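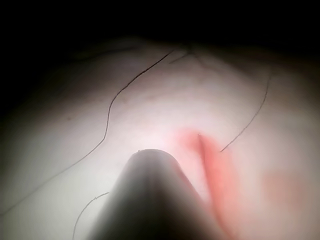 Wurngate Hospital will move its stock of absorbable sutures to a new storeroom in July, after a review found that temperatures in the present store rose above the labelled limit on three afternoons last summer.

The present store shares a wall with the plant room. Loggers on the upper shelves recorded the excursions, the longest of them lasting almost 10 hours. Foil packs held there at the time were quarantined and have been written off. Stock on the lower shelves stayed within range and was released for use. 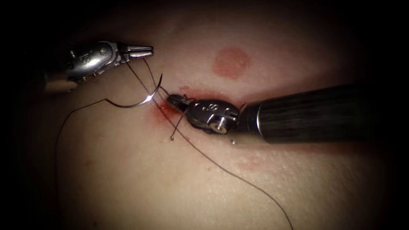

Garkier, the distributor, said in a written reply that it supported the write-off and would replace 1000 packs at cost. It asked the hospital to supply logger records with any future claim, and said batch numbers alone would not be accepted.

The new room, on the Kusau Street side of the building, has its own cooling unit and holds 3000 packs. Shelving will be arranged by thread size, then by expiry month. Packs with the shortest remaining life go to the front. Non-absorbable thread will stay where it is, as its labelled range is wider. 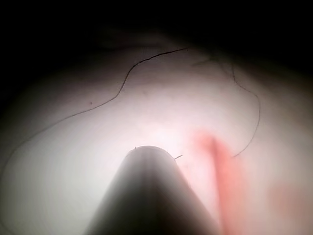
*Pale surface in close view, softly lit.*

Logger readings will be taken at both shelf heights and sent to the stores desk every Wednesday. Any reading above the limit will also raise an alarm at the switchboard, which is staffed overnight.
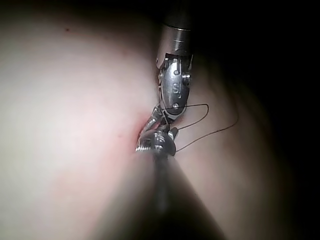 Calado has the contract for the cooling unit and the alarm wiring. Work on the drain line is complete. The electrical work is still to be inspected, and no stock will be moved until the room has held temperature for a full week with the door in normal use.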